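The magenta pads are the cheapest part of the kit and the part Bernice Bonsu trusts least. She keeps spares in a jam jar by the sink, and before a session she runs a thumbnail down the ridges of the ones already fitted, feeling for a place where they've gone smooth.

"Jellent sells you a gripper and tells you it needs no upkeep," she says. "Then they sell you the pads."

I came to her home in March to see what looking after one of these hand-held units involves, mainly because I doubted the sales pitch. Jellent's brochure for the Kakavex says anyone can set it up in two minutes and then teach a robot by picking things up around the house. You hold the tool, its camera records, and somewhere else a machine learns to do what your hand did. The two minutes took us most of an hour.
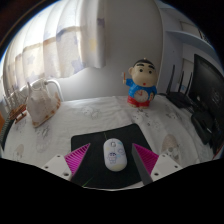
The screws were the first problem. The fingers bolt to a pair of mounting plates, and if one plate sits a hair lower than the other, the tips don't meet square. You might never notice by hand, because a person corrects for a crooked tool without thinking. A robot arm given the same recording has no such instinct. Bonsu closes the fingers on a strip of paper and tugs. If the paper swings to one side as it comes out, she loosens the plate on that side, nudges it and tries again. She did this four times before she was happy, and then she did it once more.

The manual has a page on this. It says to tighten "until firm."

Next came the lens, wiped with a dry cloth, and after that the camera check, where the software asks for a few slow grasps of an ordinary object. Bonsu likes a computer mouse for the job. The shell is rounded and gives the fingers nothing flat to hide behind, so a bad alignment tends to show up as a slip or a twist. Jellent suggests its own calibration block, sold separately. 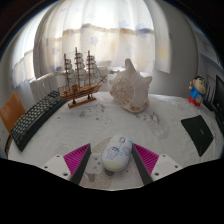 Bonsu logs every pad change in a school notebook, and the notebook is where my doubts got worse. The company rates a pair for 1000 grasps. Her log has 13 changes in it, and only two of those pairs got anywhere near the promised number. The rest were pulled early, mostly for worn ridges, once for a split near the tip. Jellent told me that wear "depends on use," and I can't argue with that, but it makes the figure on the box hard to take seriously.

She has tried a cheaper pad from a seller called Bastico. It gripped well enough and cost less than half as much, but the ridges were cut a little deeper, and she worried that recordings made with it wouldn't match her older ones. She went back to the official part, grumbling.

I asked whether she thought the data was worth all this fuss. She was already backing out a screw to look at the threads.

"Ask me when I've seen a robot do something with it," she said.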